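Student Project Report
Pension choices for workers close to retirement at Vurncombe
5/16/22

Our group studied how staff at the Vurncombe council decide about their pension when they leave work. The council has 1258 members in its plan, and the plan is managed by Prolow.

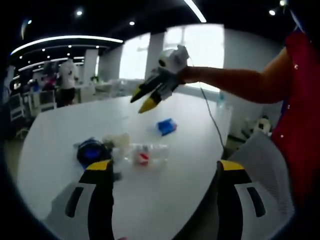
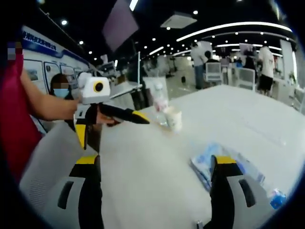

The first question of our report is when a member should ask for an estimate of the monthly payment. We sent a form to 232 members and 87 answered. We spread the answers over a big white table, like the one in both photos, and sorted them by years of service. Most members asked for the estimate only in the last year of work, and for some of them this was too late to change the survivor option.

The second question is the health cover. Members with 20 years of service can keep the Endia dental plan, and the premium is taken from the pension each July. Many did not know this. The Darwish booklet explains it, but only on the last page and in small print.

We recommend that Prolow send the estimate without a request, two years before the normal retirement date. We could not check what this would cost, as the labour costs of the office were not given to us.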